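The first pair of jaws Dwayne Sorensen made couldn't hold a tea towel. The second pair held one beautifully and then refused to let go, and he had to get it out with a butter knife.

He tells this story with real delight, standing in the Altlow shared workshop with a half-built linkage in one hand and a screwdriver in the other. Dwayne fixes boat trailers for a living. Nights and weekends, he builds hand-held grippers, the kind you carry around the house yourself so that a robot arm can later learn from how you did the chores (yes, he has heard all the jokes about doing housework to avoid doing housework).

The workshop gives him a bench, a drill press and plenty of opinions. Most of the opinions come from Ingrid Tillman, who restores sewing machines two benches over and knows more about small moving parts than anyone in the building. It was Ingrid who got him to throw out his bushings and start again, and the whole thing stopped rattling that same evening!

But a bench is a tidy place, and kitchens aren't. So the grippers go where the pots are.

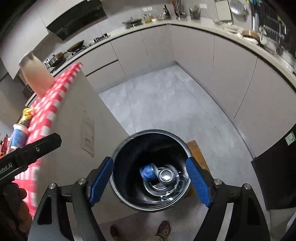 Blue ribbed pads on either side of a dark container's rim, with a second gripper at left.

Rims are the fun part, Dwayne reckons. A thin edge on something wide asks a lot of a pair of pads, and he has cut 78 of them so far, changing the colour of the rubber each time he changes the spacing of the ribs. The rejects live in an ice cream tub, and visitors are encouraged to squeeze them.

He has spent $900 on the project, much of it on screws in sizes he no longer uses. A lighter version is due in July, with shorter arms and a handle Ingrid has already sketched on the back of a parts bag. She wants it to fit her hand this time.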